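Stalo launches Drilleo, a simpler way to handle mid-cycle plan changes and refunds on subscription invoices

8 April 2024

By Cinzia Caruso, founder, Stalo

I'll start with a confession. The first credit note I ever sent a customer was wrong. So was the second one, which I sent to fix the first. The customer was very nice about it and paid the right amount in the end, but I spent most of an afternoon with a calculator and a calendar trying to work out what a person owes when they move from the small plan to the big plan on the 11th, change their mind on the 19th, and were on a discount the whole time. If you run subscriptions of any kind you know this afternoon well!

So I'm very happy (and a little nervous) to tell you that Drilleo is available to all Stalo customers starting today. Drilleo is our new add-on for plan changes, credits and partial refunds. It sits inside the Stalo invoicing screen you already use, and it does the sums for you when a subscription changes somewhere in the middle of a billing period.

What it does

You open a subscription, pick the new plan and pick the day it should take effect. Drilleo shows you the draft before anything goes out: what the customer already paid for, how much of that is left, what the new plan costs for the remaining days, and the difference. If the difference goes the customer's way, you choose between a credit on the next invoice and a refund to the original payment method. If it goes your way, you can bill it right now or carry it over to the next regular invoice.

We went back and forth on that draft screen for ages. My first version had one number on it, the final amount, and I thought it was beautiful. Assunta Sorrentino, who leads our product team, looked at it and asked me how I'd explain that number to a customer on the phone. I couldn't. So now every line is there, with the dates next to it, and you can send the same breakdown to the customer with the invoice or keep it to yourself. Most of our testers send it. They tell us they get fewer emails that begin with "Hi, quick question about my bill."

You can also set house rules. Some of our customers never charge for an upgrade in the last few days of a cycle, they just let it slide. Others count by whole months only, or always give a full credit when someone moves down a plan in the first week. You write the rule once, give it a name, and Drilleo applies it from then on. If you want to break your own rule for one customer (we all have that one customer), there's an override button and a little box for the reason, so that your bookkeeper doesn't have to guess later.

Where it came from

The idea came out of a support queue. We're a small company and I still answer tickets, and last year I kept seeing the same one in different clothes. Someone had changed a plan, canceled the old subscription, made a new one, typed a manual credit by hand, and then the reports didn't add up. Stalo was doing exactly what it had been told. It just hadn't been told in a very helpful order, and that was our fault for making people do it in four steps.

We ran a test program with 30 companies. They were a nice mixed bunch - software firms, a couple of gyms, a translation service, a business that rents out coffee machines to offices and bills by the month. I want to thank every one of them, especially those who broke it in the first week and wrote to us so politely.

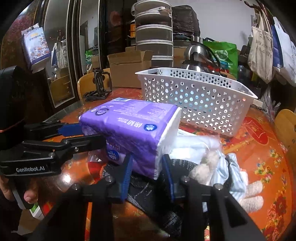 One of those testers was Galli, who sell scheduling software to dental offices and have a little over 1,000 active subscriptions with us. Their plans go by the number of chairs in the office, so every time a dentist adds a chair, the plan changes, and dentists do not add chairs on the first of the month to please the billing department. Galli used to keep a spreadsheet for this. I have seen the spreadsheet. It had tabs named "final" and "final new" and I felt right at home.

With Galli we learned a lot about what happens when several changes pile up in the same month. Our early version worked out each change against the original invoice, which is fine for one change and a mess for three. Now each change is worked out against whatever came just before it, and you can open the history of a subscription and read it from top to bottom like a bank statement. That rewrite cost us most of the winter. I'd do it again, although maybe not in the same winter.

A word from Assunta

I asked Assunta to give me something quotable for this release and she told me she doesn't talk like that. But here's what she wrote back, and I'm leaving it as it is:

"We spent more time on refunds than on everything else in Drilleo. An upgrade is easy because everybody is in a good mood. When someone is leaving or moving down, you want the amount to be right the first time and you want it to go out the same day. That's the part I'm proud of. Also the date picker, which was awful and is now good."

She's right about the date picker.

How it works with taxes and your books

Drilleo makes a proper credit note for every reduction, with its own number and a link back to the invoice it belongs to. Sales tax is worked out again on each line using the rate on the original invoice, so a credit for last month uses last month's rate even if you've changed your settings in between. If you'd like the credit to use something different you can edit it on the draft before you send it. Please do check with your accountant about the rules where you are - I'm a billing person and she would like me to say that.

For those of you who use Nora, our reporting tool, the new credit notes show up there automatically. There's a new view that splits changes in monthly revenue into upgrades, downgrades and cancellations. Before this, a downgrade done by hand looked like one customer lost and one customer won, and it made some people's charts look a lot more dramatic than their business really was. Old entries stay the way they are unless you ask us to convert them. If you want that, write to support and we'll go through it with you first, so you can see what will move before it moves.

Exports to your accounting package have the same columns as before plus two new ones at the end, one for the credit note number and one for the name of the rule that was used. If you have an import set up that's fussy about columns, you can switch the new ones off under Settings, Exports.

What it costs and how to get it

Drilleo is $20 a month on top of any paid Stalo plan, whatever the size of your account. We talked about charging per credit note and I just couldn't do it. It felt mean to charge people for fixing a bill. Our test companies keep it free of charge through the end of the year as a thank you.

To switch it on, go to Settings, then Add-ons, and look for Drilleo. You need to be an account owner to see the button. Once it's on, it only touches changes you make from that day forward, and anything you've already scheduled under the old method will go through as planned. You can turn it off again at any time and your credit notes stay where they are.

I'm also doing a few live walkthroughs in April for anyone who'd like to see it before they pay for it. They take about half an hour, I share my screen, and you can bring your own horrible example (please bring your own horrible example, they're the best part). Sign-up is on the add-on page.

Still to come

Two things didn't make it into this version. You can't yet change a whole group of subscriptions in one go, so if you're moving everybody from an old price list to a new one, you'll have to wait a bit or ask us for help. And customers can't make the change themselves from their own account page. Both are being worked on. I won't promise a date because the last time I promised a date in writing, Assunta printed it out and taped it to my monitor.

About Stalo

Stalo makes invoicing and subscription billing software for small and midsize companies. Our products are Stalo Invoicing, the reporting tool Nora and, as of today, Drilleo.

Press contact

Cinzia Caruso, Stalo. Screenshots, logos and a test account are available to journalists on request. I answer the press mailbox myself, usually the same day.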